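Setting up your first sorting shift with the hand grippers

When we started bringing automation into the packing room at Hestadach, a good many of us wondered what would be left for our own hands to do. Quite a lot, as it happens – we're the ones showing the machines how sweets ought to be picked up!

Spread the cloth flat and lay out a few wrapped candies in different colours. Bring the finger pads down on either side of one candy, then close them slowly until they just touch the wrapper.
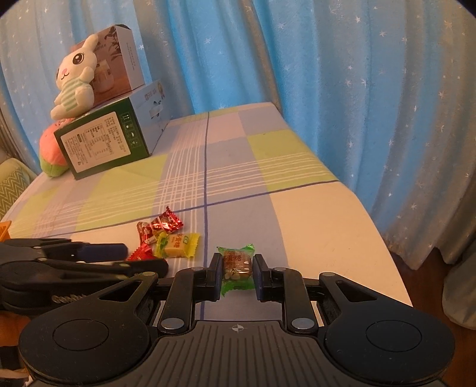

Green-wrapped candy between the finger pads, with three more to the left.

Lift, carry, set down, open. Aim for 100 picks before morning tea and 300 by the end of your shift, and please do stop if your wrist gets sore. Your old packing rate doesn't apply on these days, so take your time and swap jobs with a neighbour whenever you like.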